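Visitors were let in at two, in groups of 24. Birsen Bayram had driven over from Flarnlow with her mother's reading glasses still in her coat pocket, and she put them on to see the tape lines better.

"You can stand closer," said Nurhan Değirmenci. She had worked at Herketti since February and had given this talk all morning. "It only goes where the squares tell it."

The arm swung out over the brown paper and came down slowly above a tray. Birsen thought of the canteen at Skemel, where she had carried trays for 21 years – full ones out, empty ones back.
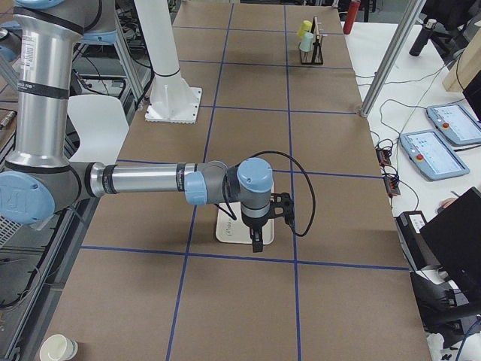

The arm over the tray, second group of the afternoon.

"Does it get tired?" asked a boy at the back.

"No. It gets stuck," Nurhan said. "Then I get tired."

People laughed. Birsen didn't. She was watching the fingers, which pointed straight down the way hers never had.

"What do you do when it's stuck?" she asked.

"I look at what it was trying to do. Then I show it again."

Birsen nodded. She had trained new girls like that. When the group moved on to the next room she stayed where she was, and Nurhan let her.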